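Van Acker Releases Simulated Test Bench for Comparing Grippers and Arm Controllers

GILPORT, 08/02/2026. Van Acker has released Bokonitz, a simulated test bench for comparing grippers and arm controllers before hardware is bought or mounted. The package contains a virtual room, a table, a jointed arm, a small set of test objects and a scoring tool that records the result of each attempt. It runs on a standard desktop computer and is available now to existing license holders.

Buyers of automation equipment often receive gripper data measured under different conditions by different suppliers. One supplier tests with the arm fully upright, another close to the work surface. Bokonitz holds the room, the table, the arm and the object positions fixed. Only the item under test changes between runs, so a difference in the score can be traced to that item. 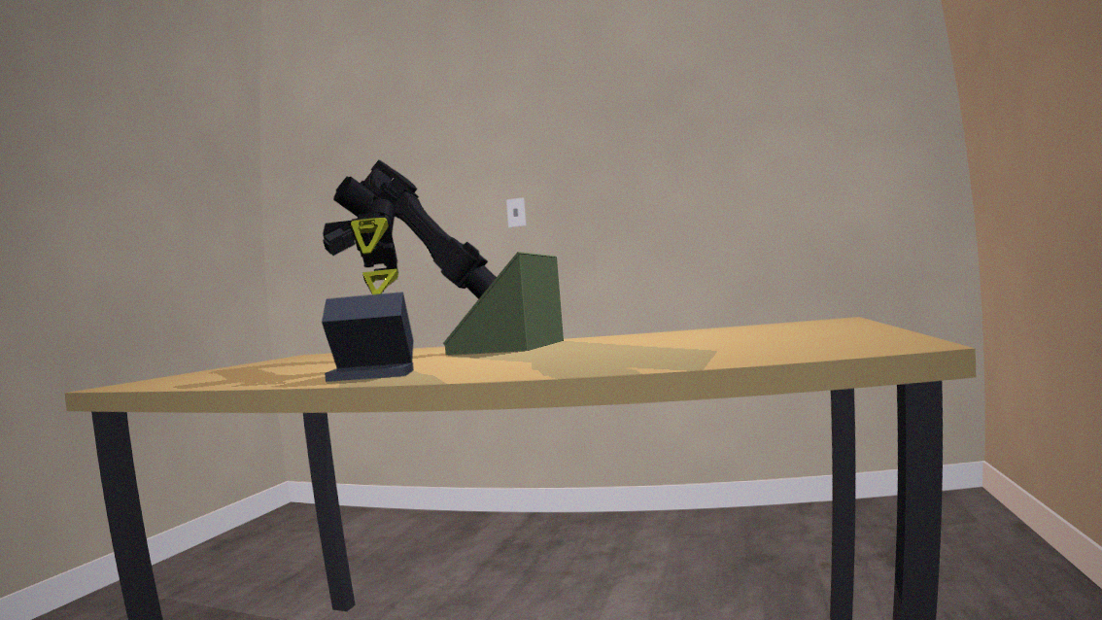 A test run consists of 100 attempts. In each attempt the arm starts from a set posture, moves over the target object, lowers the gripper, closes it, lifts, holds and sets the object down again. The scoring tool logs joint angles, finger position and contact force at every time step. An attempt is marked as failed if the object slips during the hold, if the arm touches anything other than the target, or if the time limit passes.

Two controllers are supplied with the first release. The first follows a planned path and does not change it once motion has begun. The second corrects the path during the approach, using the simulated camera view. Users may load a controller of their own through the same interface, provided it accepts joint targets and returns joint states.

In acceptance testing, Van Acker ran 3000 attempts with each controller, using the same two-finger gripper throughout. The fixed-path controller failed in 639 of them. Most of the failures came in the last part of the descent, where a small error in wrist angle brought one finger down on the target before the other. The correcting controller failed less often but took longer per attempt. Full logs for both sets are included in the release so that users can repeat the analysis.

"The average score is of limited use by itself," said Marloes Mulder, who led the test program at Van Acker. "A plant engineer needs to know at which height and at which wrist angle the failures start. We log every step, and the failures can be sorted by either one."

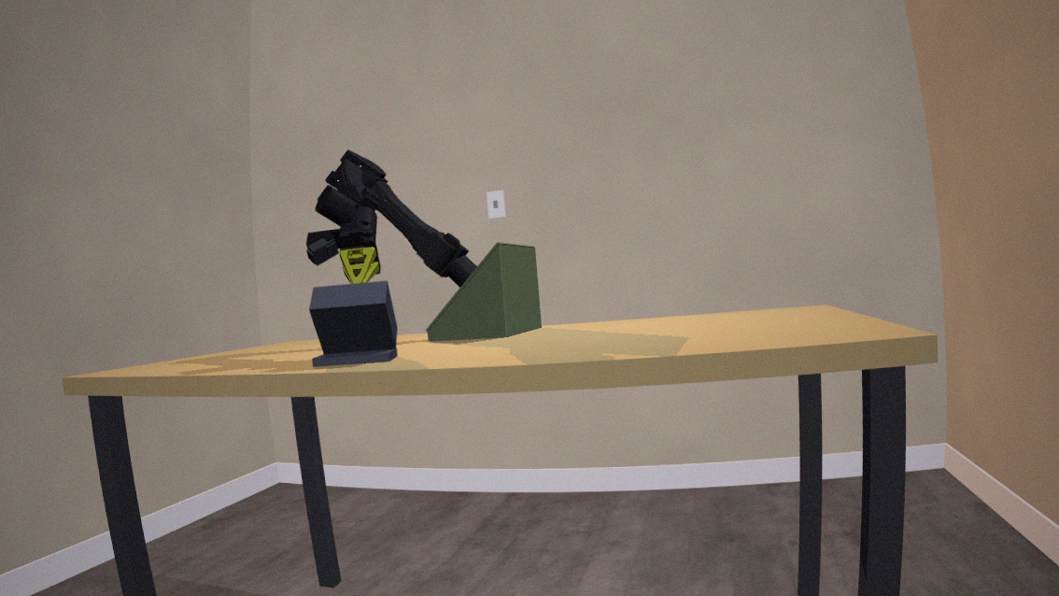

Object layout has a large effect on the scores. An object standing alone can be approached from many directions, and most controllers handle it well. A neighboring object removes some of those directions and tests whether the controller keeps its links clear as well as its fingers. In the layout with the green wedge, the dark block stands a short distance to the left of it, and the arm has to arch over the gap to bring the gripper down on the block from overhead. The base of the block is wider than its upper part, so the usable grip height is limited and a descent that goes too far is logged as a contact fault.

Camera position can be varied separately from the layout. Moving the view changes what the correcting controller receives and leaves the fixed-path controller unaffected, and the second controller can therefore be used as a check that nothing else in the setup has shifted. Van Acker advises users to complete one full run at the default view before changing it.

The simulation has limits. Finger wear, cable drag and changes in surface friction over time are not modeled. Scores should be used to rank candidates and to rule out poor combinations, and the remaining ones should be tested on a physical arm. Van Acker began a series of such physical tests in January at its Jidholm site, using the same object shapes and the same scoring rules. Results will be published when the series is complete.

Existing license holders can download Bokonitz from their account page. New licenses are issued per workstation. Requests for evaluation copies should state the arm type, the gripper type and the controller interface in use, and should be addressed to the Van Acker test systems office in Gilport.

Press contact: Marloes Mulder, Van Acker, Gilport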